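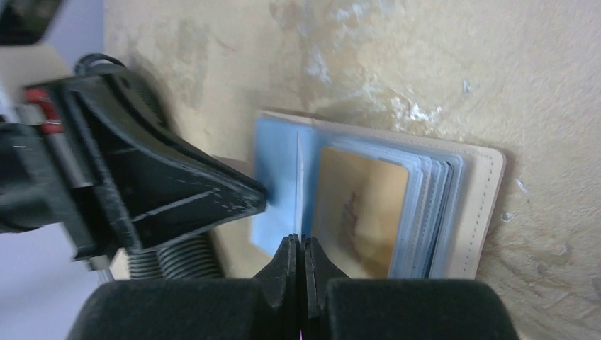

Clollarel 支持：请您先不要重新导入读者名单。现在再导入一次，系统会把同一位读者建成两条记录，借阅历史会分开，以后合并比较麻烦。请先告诉我们，扫描失败的时候，搜索框里出现的是什么内容，最好一个字符一个字符地抄下来。

打印本页 | 用电子邮件发送

工单标题：读者卡扫描以后提示“无此读者”
提交人：Celina Pawłowska
机构：Yupanqui 乐谱借阅室
提交日期：2025年10月28日
产品：Clollarel 借阅管理（网页版）
相关设备：Vustura 条码扫描器，USB 连接
状态：已解决，保留观察

一、问题说明（第一次提交的原文）

您好。我是 Yupanqui 乐谱借阅室的工作人员，负责读者登记和归还。中文不是我的母语，如果有写得不清楚的句子，请您直接问我，我会再解释一次。

我们以前用电子表格管理读者，从今年 1 月开始准备换成 Clollarel。准备的时间很长，原因是旧表格里有很多重复的名字，还有一些人已经搬走了。整理完以后，名单里有 3,000 条读者记录。我们按照帮助页面的说明，把表格保存为 CSV 文件，分批导入，每批 500 条。每一批导入以后，页面都显示绿色的“完成”，没有错误提示，所以我们以为一切正常。

开始正式使用以后，问题就出现了。有的读者把卡拿出来，我扫描，屏幕上马上出现名字和已借的乐谱，非常好。有的读者的卡扫描以后，屏幕上写“无此读者，是否新建？”。可是我用姓名去查，这位读者是存在的，电话和地址也都正确。

我做过的检查如下：

扫描器本身会响，灯也会亮，说明它读到了条码。
换了一根 USB 线，没有变化。
用软布擦了卡面，没有变化。
同一张失败的卡连续扫描 3 次，每次都失败，不是有时成功有时失败。
退出登录，再登录，没有变化。
换另一种浏览器，没有变化。

我想请问：是不是导入的时候丢失了一部分卡号？如果是，我可不可以把全部名单删掉，再导入一次？

二、对“请抄下字符”的回复

谢谢您的提醒，我没有重新导入。同事本来已经把文件准备好了，我请她等一等。

我按照您的要求做了。为了不受 Clollarel 的影响，我把光标放在记事本里，然后扫描。下面左边是卡上印的号码，右边是记事本里出现的内容：

卡上印 Y004172，记事本出现 Z004172
卡上印 Y011930，记事本出现 Z011930
卡上印 0086215，记事本出现 0086215
卡上印 2240371，记事本出现 2240371

写完以后我自己也吃了一惊。以前我只看数字，没有看第一个字母，因为字母印得比较小，而且我的眼睛习惯从数字开始读。

需要说明一下，我们的卡有两种。旧卡是自己打印的，号码前面有字母 Y，表示 Yupanqui。新卡是请 Rasance 印制的，没有字母，只有七位数字。两种卡现在都在使用，我们没有要求读者换卡，因为很多读者年纪大，旧卡用了很久，他们不愿意换。

但是有一件事我不明白。0086215 这张卡在记事本里完全正确，在 Clollarel 里却仍然找不到。2240371 这张卡就可以找到。它们是同一批印的，纸张和颜色都一样。

三、Clollarel 支持的第二次回复

您好，Celina。您抄的这几行非常有用，从中可以看出这是两个互相独立的问题。

第一个问题和键盘布局有关。Vustura 扫描器通过 USB 工作的时候，对电脑来说就像一个键盘。它发送的是按键的位置，电脑再按照系统里设置的布局，把位置翻译成字符。在德语一类的 QWERTZ 布局里，Y 和 Z 的位置与英语布局相反。所以扫描器“按”了 Y，电脑写成 Z。数字在这个情况下没有受到影响，新卡因此是对的。

第二个问题和前面的零有关。请您打开当初导入用的 CSV 文件，但是请不要用电子表格软件打开，用记事本打开，查看 0086215 这位读者的那一行，把卡号的部分发给我们。个人信息请删掉，只留卡号。

请您同时告诉我们：借阅台的电脑现在用哪一种键盘布局？办公室里还有没有别的电脑可以试？

四、我的检查结果

布局的问题：您说得对。借阅台的电脑是别人送给我们的，系统语言后来改过，可是键盘布局没有改，右下角写的是 DEU。我平时在这台电脑上几乎不打字，只扫描和点鼠标，所以没有发现。里间办公室的电脑是另外一种布局，我把扫描器拿过去接上，Y004172 就正确地出现了，Clollarel 也找到了读者。

零的问题：我用记事本打开了 CSV 文件。那一行的卡号是 86215，前面的两个零没有了。我又打开最早的那个文件，就是整理之前的，里面写的是 0086215。也就是说，零是在中间某一步丢掉的。

我回忆了我们的步骤。同事把旧文件打开，删掉重复的行，然后直接保存。电子表格软件认为这一列是数字，所以自动去掉了前面的零。保存的时候，软件没有问任何问题。有字母 Y 的号码被当作文字，所以没有变化。以 2 开头的号码没有零可以丢，所以也没有变化。这样就可以解释为什么只有一部分新卡失败。

现在我有三个问题，请您按顺序回答，方便我对照：

第一，我应该改电脑的布局，还是改扫描器的设置？
第二，丢掉的零怎样补回来，才不会产生重复的读者？
第三，在发现问题以前，有几位读者的卡扫描失败，我的同事点了“是否新建？”里的“是”，重新登记了他们。这些新记录怎么办？

第三个问题我觉得有点不好意思，但是我认为应该告诉您。

五、Clollarel 支持的第三次回复

不用不好意思，提示窗口上的“是”确实太容易点到，这一点我们已经转给负责界面的同事。

关于第一个问题。两种方法都可以，但是请只选一种。如果两边都改，结果可能又会相反。如果借阅台的电脑不需要输入德语，我们建议改电脑的布局，然后把德语布局从列表里删除。只切换、不删除的话，有人不小心按到快捷键，布局还会换回去。如果这台电脑必须保留德语布局，就请在 Vustura 的说明书里找到“键盘国家/地区”那一页，扫描对应的设置条码。

关于第二个问题。请不要使用“导入新读者”，请使用“批量更新”。这个功能在“读者”菜单最下面，按照内部编号来找记录，不看卡号，因此不会新建读者。步骤如下：

1. 在 Clollarel 里导出全部读者，选择“包含内部编号”。
2. 打开一个空白的电子表格，用“从文本导入”的方式读取导出的文件，在向导里把“卡号”一列设为“文本”。不要双击文件打开。
3. 只保留“内部编号”和“卡号”两列。
4. 把全部由数字组成、又不够七位的卡号，在前面补零，补到七位。有字母的卡号不要改动。
5. 保存为 CSV，再用记事本打开一次，亲眼确认零还在。
6. 上传之前先点“预览”。预览会显示改动前和改动后的卡号，不会写入数据。

“批量更新”每个文件最多接受 500 行，和导入的限制一样。您不需要上传全部读者，只上传有改动的行就可以。

另外，请在“设置—扫描”里查看“等待时间”。如果数值是 0，扫描器发送较慢时，系统可能会在号码没有发完的时候就开始查找。建议设为 3,000 毫秒。这和您现在的问题没有直接关系，但是您既然已经在检查设置，可以一起看一下。

关于第三个问题，请使用“合并读者”。保留旧记录，把新记录合并进去。合并以后，新记录里的借阅会转到旧记录，新记录的卡号会释放出来。请注意方向：窗口左边是要保留的，右边是要取消的。合并不能撤销，所以请先导出一份备份。

六、执行记录

我把每一步写下来，一方面给您看，一方面给我的同事看，她下次可能要自己做。

备份：已完成。文件保存在借阅室的硬盘里，另外有一份放在 U 盘里，U 盘在抽屉里锁着。

键盘布局：已在借阅台的电脑上改为英语，并且删除了德语布局。重新启动电脑以后再试，Y004172 正确。我还试了登录之前的画面，因为密码里有字母 Z。第一次输入密码失败了，我紧张了一会儿，后来明白，原来我们一直以来输入的“Z”，在旧布局下是另一个字母。密码现在已经改了，并且通知了同事。

我建议您在帮助页面里加上这一句：改布局之前，请先确认密码里有没有 Y 或者 Z。

补零：第一次没有成功。我在第 2 步很小心，可是在第 5 步，我用记事本确认以后，又不小心双击打开了文件，软件问我是否保存，我点了“是”。零又没有了。预览的时候，改动前和改动后的号码一样，我才发现。所以预览这个功能很好，请你们一定要保留。第二次我把文件设为只读，然后再上传，预览正确，写入也正确。

等待时间：原来的数值是 0，已改为 3,000。扫描以后感觉没有变慢。

合并读者：还没有全部完成。有一位读者的旧记录和新记录里姓氏的写法不同，旧记录有变音符号，新记录没有。我的姓里也有这样的字母，所以我知道这种事情很常见。我想等这位读者下次来的时候当面确认写法，然后再合并。这位读者手里现在有一套弦乐四重奏的分谱没有还，我不希望借阅记录出错。

七、追加的问题

合并的时候我又发现一件小事。取消的那条记录如果有预约，预约不会转到保留的记录里，只有借阅会转。我在“合并读者”的窗口里没有看到说明。这是设计的结果，还是错误？

我们的读者经常在音乐会之前预约同一份合唱谱，顺序很重要。如果预约消失，排在后面的人会先拿到，前面的人会不高兴，然后来问我。

八、Clollarel 支持的第四次回复

关于预约：我们重现了您说的情况，这是错误，已经登记。在修正发布以前，请在合并之前先记下要取消的那条记录里的预约，合并以后在保留的记录里手动添加，再用“调整顺序”移到原来的位置。

关于密码的提醒：已经加到帮助页面“扫描器输入的字符不对”一节里。我们也补充了一句，AZERTY 布局下容易出错的是 A 和 Q、Z 和 W，数字一行也可能变成符号。

关于变音符号：您等读者本人确认，这样处理很好。系统查找姓名的时候会忽略变音符号，所以两种写法都能查到，但是借阅凭条上会按照记录里的写法打印。

请您使用一段时间以后告诉我们结果。工单先改为“已解决，保留观察”，您随时可以在下面回复，不需要新建工单。

九、最后的反馈

谢谢您耐心的说明。现在旧卡和新卡都可以扫描。昨天下午合唱团的人一起来还谱，排了队，每一张卡都是一次就找到了名字。

我在借阅台旁边贴了一张纸，内容是：

看到“无此读者”的时候，不要点“是”。
先用姓名查找。
找到以后，比较屏幕上的号码和卡上的号码，从第一个字符开始比较。
如果不一样，把两个号码都写在本子里，告诉 Celina。

同事问我，可不可以在“是”的按钮上设置权限，只让一个人使用。我在设置里没有找到。如果有这个功能，请告诉我在哪里；如果没有，请把它当作一个建议。

预约的错误修正以后，也请在这里通知我。那位姓氏有变音符号的读者还没有来，合并以后我会再写一行。

评论 3 | 分享 0

联系支持 | © Clollarel 保留所有权利 | 返回顶部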